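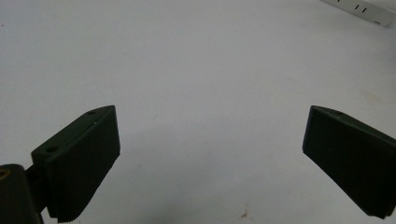 Slide 1: Talking about the menopause at work

Speaker notes. 19 minutes for the talk, then questions. Start on time even if people are still coming in.

Thank them for having me. Say at the start that anyone can step out at any point and come back in. Some people in the room will be going through this now and some will be managing someone who is.

Say what I am going to cover: what we did at the Pandelby office, what we got wrong, and what it cost. I am not a doctor and won't be answering questions about treatment. There is a list of places to go for medical advice on the last slide.

Slide 2: How it started

We had an exit form with a box for reasons for leaving. Most people wrote "personal" or left it blank. One woman filled in both sides and stapled another sheet to it. She had been with us 16 years. She wrote that she had stopped sleeping, that she was losing words in meetings, and that she had told her manager it was a problem with her thyroid so she wouldn't have to say the real thing.

Read out the one line we have permission to read: "I would have stayed if I could have started at ten."

Pause. Don't comment on it.

Her hours could have been changed with one email. We already had flexible start times. They were in the handbook, under childcare.

Slide 3: What people told us

We sent a short survey to everyone, men included. It had no names on it and closed in August. We had 37 replies from people who said they had symptoms that affected their work, which was more than I expected from an office of our size.

The main things that came up:

Poor sleep, and the effect of it the next day
Hot flushes, mostly in the second-floor meeting room where the windows don't open
Heavy or unpredictable periods, and long meetings with no break
Anxiety that came from nowhere, often in people who had never had it
Forgetting names and words

If someone asks about the numbers, say it was a small survey in one firm and I wouldn't build a national picture from it.

Mention that several replies came from women in their thirties. Two had gone into it early after surgery. The word "older" was in our first draft of the guidance and they asked us to take it out. We did.

Slide 4: What we got wrong first

Spend a bit of time here. People find this the most useful part.

We began with a poster. It had a flower on it and a phone number. The number went to the general HR line, where the person answering had not been told what the poster was for. It stayed up for six weeks and no calls were logged.

Then we booked an outside trainer for a lunchtime session and called it "Menopause Awareness". It was held in the canteen, in full view of everybody queuing for food. Walking in meant telling the whole building something about yourself. Five people went, and three of them were from HR.

We ran the same session later as part of the normal training for managers, with a plain title, and had a full room.

The other mistake was asking people to "disclose". It was all over our paperwork. It sounds like something you do in court. The form now says "tell us what would help" and there is no box asking for the reason.

Slide 5: What we changed

Go through these fairly quickly. They are on the handout.

Start and finish times. Anyone can move theirs by up to two hours on the day by sending a message. No reason needed.

Breaks. Any meeting over an hour has a ten-minute gap in it. This has been popular with everybody.

Uniform. The front desk staff wore a polyester blouse buttoned to the neck. We asked our supplier, Biline, for a cotton one with a looser fit, and staff can now choose either.

Fans. We bought desk fans and put them in the stationery cupboard, so people can take one without asking. Some have gone missing.

Toilets. Pads and tampons in all of them, including the accessible ones. Refilled by the cleaners, and paid for out of the same budget as soap.

Sick leave. Days off for symptoms are recorded separately and don't count towards the trigger for an absence meeting. This took the longest to agree and there was a fair bit of argument over it. Some women were against it. They didn't want a separate record of any kind, and I think that is a reasonable worry. You can opt out and have it logged as ordinary sickness.

Slide 6: Cost

Finance people will want this one.

The whole of the first year came to £2,697. That is the training, the fans, the supplies and the difference in price on the blouses. It doesn't include my time or the managers' time.

I can't tell you how many people stayed as a result. If pushed, say that two people have told me they were going to hand in their notice and didn't. Leave it there.

Slide 7: How managers can have the conversation

Say this slowly.

Don't guess. Do not say "is it your hormones?" to anyone, ever. You may be wrong, and even if you are right it is not for you to bring up.

Ask the ordinary question: how are you finding things, and is there anything we could change? Then wait. Most managers fill the silence too soon — I did it myself for years.

If she tells you, say thank you and ask who else, if anyone, she is happy to have know. Write down what you have agreed and put a date in for a catch-up. Symptoms shift, and what worked in spring may be no use by winter.

You don't need to share a story about your wife or your mum.

Slide 8: What is still not working

Night shifts. The Rungrueang team, who work overnight on the packing side, can't move their start times the way the office can. We have tried swapping shifts and it helps a few of them. It doesn't help anyone who is the only trained person on a line. If anybody here has dealt with this, please come and find me.

Agency staff are also not covered properly. They get the fans and the breaks but the sick leave rules belong to the agency.

Slide 9: Where to get help

Leave this up during questions.

Your own GP comes first. Suggest keeping a diary of symptoms and periods for a few weeks and taking it along. Ask when booking whether anyone at the practice has a particular interest in menopause.

Bleeding after the menopause should always be checked. Say this even if I am running over.

The Drirnport group meets online once a month at 7pm and is open to people from any workplace. Cameras can stay off.

Handouts are by the door. Email address is on the back.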